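Chapter 4
Teaching by Hand

Chapter 3 dealt with teleoperation, where a person drives the arm from a distance through a leader device or joystick. The operator at the Gotstead bench saw the task through a screen and felt very little of it. Picking up one plum could take several tries.

In this chapter the arm is left out of the recording stage. The person holds a gripper in each hand and does the task directly. Each gripper records its own motion and the opening of its fingers, and the policy is trained on those records later. The task used through Section 4.2 is sorting produce between a tray, plates and a plastic sheet.
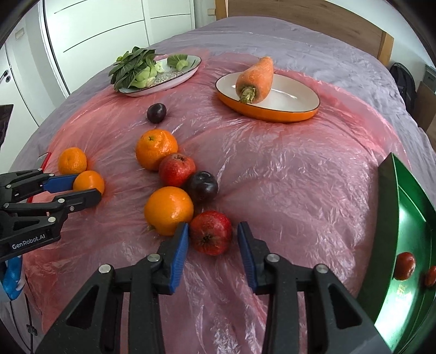
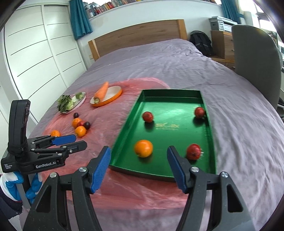 Clornitura Halonen

Round fruit is a good first task. It rolls when the fingers close off center, so a poor approach shows up at once in the data. Note where the fingers point before they close, and how far apart they are. Both are variables in the exercises.

The Damley set, used from here on, has 1,328 demonstrations of this type. Before working with it, you should be able to:

Convert a gripper pose from the camera frame to the world frame (Section 2.3)
Read a finger width log and mark grasp and release
Line up 2 recordings that started at different times

4.1 What a Demonstration Contains

A demonstration begins when both grippers are tracked and ends when the operator presses stop.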